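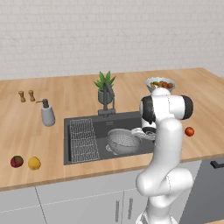
Sink layout, parallel-jaw gripper over the colander rim.

August, sim kitchen, gripper comparison cont'd. Picking up from Marion's run of the Hornari jaw. Controller is the Reson impedance one, unchanged. Arm model unchanged.

Task set is the same as before: colander and fruit, start poses drawn from the seed list. 200 episodes per gripper, seed offset 562. Ieuan wanted a new offset for the second gripper. I kept the old one so the two sets can be compared pairwise.

Reset takes 56 ms with contact caching on. Left it on.

Wrist view: finger geometry matters more than I expected. With the jaws wide open the bar and both fingers take up the bottom of the view, and anything near the right or left margin gets clipped.

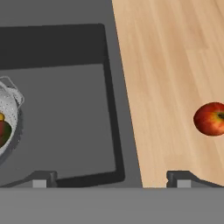

Apples at the margin are the weak case for the pose estimator. It returns a center biased toward the visible side, and the approach inherits the error. Dilwyn suggests widening the wrist FOV. I would sooner add a short look-around move before the approach — cheaper than retraining. To try both on the Cadwaladr jaw first.

Finger pads: friction set equal on the two grippers. Gunther's file had them different, which probably explains the slip numbers he sent over. Rerun needed before anyone quotes those.

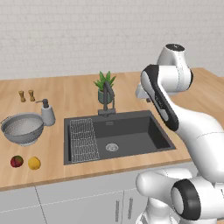 Side view is no use for judging finger closure when the forearm sits between camera and hand. Log jaw width and contact force directly and stop relying on video for labels. Emiliano has a script for this from the Gravinthorpe work, needs porting.

Open:

- episode 299 crashes on load, check mesh path
- colander handle collision shape, hull or decomposed?
- colander start pose: split results by in sink / on counter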